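Moynihan wants 3016 examples of card handling before anyone trains anything. I remain unconvinced. 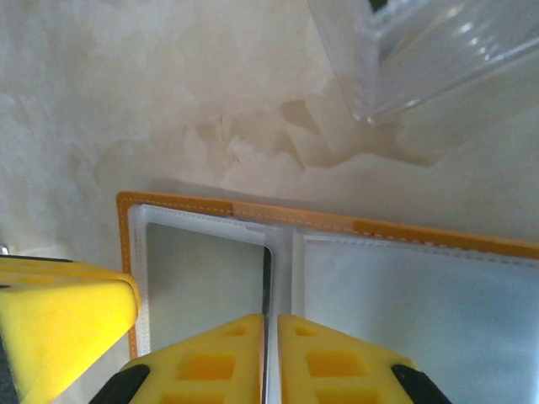

Will more examples make it cleverer? Only if they differ, and I suspect most of ours are the same few moves over again.

Clear plastic sleeves are a rotten thing to learn from, all shine and no edges.

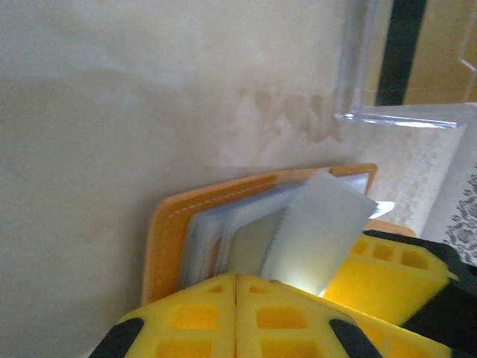

Fiachra reckons I'm being gloomy, and that 75 poor attempts teach it more than 60 tidy ones. Maybe. I'd like to see that tested on a holder it hasn't met.

Two arms also means twice the ways to fudge a label. 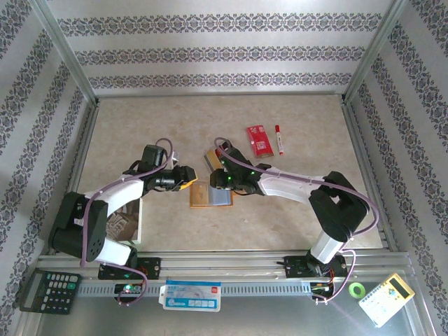

**Drorkdale Robot Club**

I'll keep logging until December, then ask again.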